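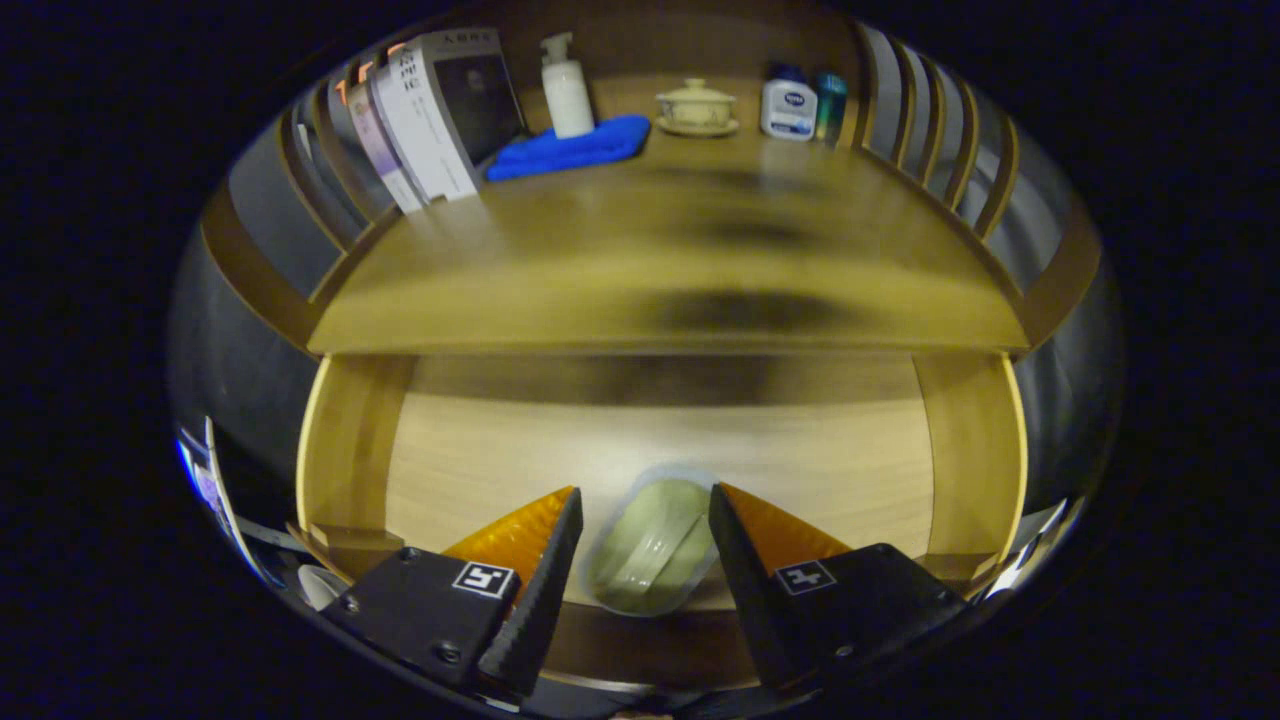
Pale green soap bar in a translucent dish, on a light wooden shelf.

Nollstead Soap Recipes – data card

12 stars · 3 forks · 2 comments

What it holds

Small-batch bar soap recipes collected from home makers in Nollstead and Niscombe. There are 425 recipes in one CSV file, one row per recipe. Ctibor Kadlec typed most of them in from handwritten cards.

Columns

- recipe_id: a number, never reused
- oils: names and weights in grams, split by semicolons
- lye_g: sodium hydroxide in grams
- water_g: water in grams
- cure_days: as written on the card, blank if missing
- notes: free text, spelling left alone

Batch size

Most recipes use 700 or 800 grams of oils. Cards written in ounces were converted and rounded to the nearest gram, so expect small differences from the originals.

Known problems

47 rows have no water weight. Lye amounts have not been checked – run every recipe through a lye calculator before making it. "Palm" on the older Niscombe cards can mean palm oil or palm kernel oil, and we left it as found. Scent oils are listed by name only, with no amounts.

Changes

The July version drops duplicate cards and fixes the semicolons in the oils column. The Vrabec cards are still to be typed in.

License

CC BY 4.0. Please credit the Sturasel soap archive.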